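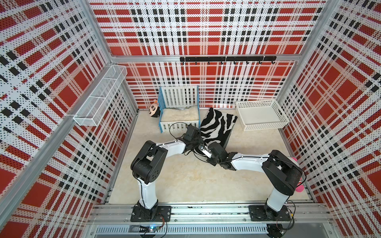

The play corner as of this afternoon. Zebra blanket still on the floor, basket still empty.

How do I make a plaid play corner feel calmer (and get the hanging basket to earn its keep)?

Posted by Huguette Cormier

Hi all, first time posting after reading for ages! I've been putting together a little pretend nursery corner for the doll stuff, and I've gotten to the point where I keep moving the same things around and liking it less every time.

The walls are perforated panels in a red, white and black plaid. I picked the pattern and I still love it, but wow, it's a lot once it's on three sides. The frame is silver aluminum and the floor is a cream marble look. Against the back wall I've got the toy crib, white slats with light blue posts, with a fluffy cream mattress pad in it. The stuffed animal with the striped body and the orange tuft lives next to it, usually leaning on the crib because it never wants to sit up by itself. Then there's a white plastic basket over in the right corner, a long white wire basket hanging on the left wall, and a black rail with little hooks across the back.

My problems, in the order they annoy me:

The zebra cloth. It's the doll blanket, it's black and white, and it ends up in the middle of the floor every single day. Fold it? Roll it? I've tried draping it over the crib rail and it slides right off.

The wire basket. It's divided into compartments and I have no idea what to put in them. Everything I own is either too big or so small it falls through the grid.

The hooks. Empty since the day the rail went up. The tag on it said Clevell, if that helps anybody tell me what fits.

And the whole thing looks busy. I have 250 to spend, tops, and I'd rather not take the plaid down. My brother-in-law Lorne says paint everything white, but Lorne says that about every room in every house.

Thanks in advance!

Dorin Matei

I like the plaid! Keep it. Your trouble is that you've got a big loud pattern on the wall and a second loud pattern on the floor right in front of it, so put the zebra thing away and look again before you buy anything.

For folding, go in thirds the long way, then in half, then in half again, and stand it up in the white basket with the folded edge facing up. Don't lay it flat in there or it'll come undone the first time anyone grabs at it. If it's slippery fabric (sounds like it, if it won't stay on the rail) rolling works better. Roll it pretty tight and put one of those wide fabric hair ties around it. We have two doll blankets and both of them live rolled up like that, and my daughter can do it herself now, a bit lopsided but fine.

I would not put it in the crib under the animal, by the way. We did that for months and it got yanked out every time along with everything else.

On the wire basket, line it. Cut a piece of felt for each compartment, plain cream or the same light blue as the crib posts, and now the small stuff stays in. Doll socks, bibs, bottles, the tiny hairbrush. Measure each compartment before you cut — mine looked identical and they were not, and I wasted a whole sheet of felt finding that out.

You won't get anywhere near 250 doing this. Felt is cheap.

Harvey Lapointe

just take the basket off the wall if your not using it. less stuff = less busy. same for the hooks

Efraín Cabrera

Going to disagree with Harvey on the hooks, I think the hooks are the best thing you have there. Sew a loop of ribbon onto one corner of the blanket and hang it up. Done! A kid will hang something on a hook long before a kid will fold something, at least in my house. If the hooks are small like mine, use thin ribbon, and make the loop bigger than you think you need.

I'd only use a few of the hooks though. Blanket, maybe a little cloth bag, one doll outfit on a hanger, and leave the others bare. I filled up every hook on ours one October and it looked like a yard sale. Also it got heavy and one end of the rail came loose, so check your screws.

Dorin's felt idea is good. I did mine with shelf liner and it curled up at the corners, so I wish I'd gone with felt.

If it's still too busy after that, try a plain rug in front of the crib, something solid. A dark red would go with the squares, or go cream and let it sort of disappear into the floor. Bring home a swatch first. I bought one off a screen and the red was practically orange.

For the stuffed animal, put it in the crib at the head end, sitting against the slats. The fluffy pad should hold it up a little. Then post another picture when you're done, I want to see how the blue looks in the basket.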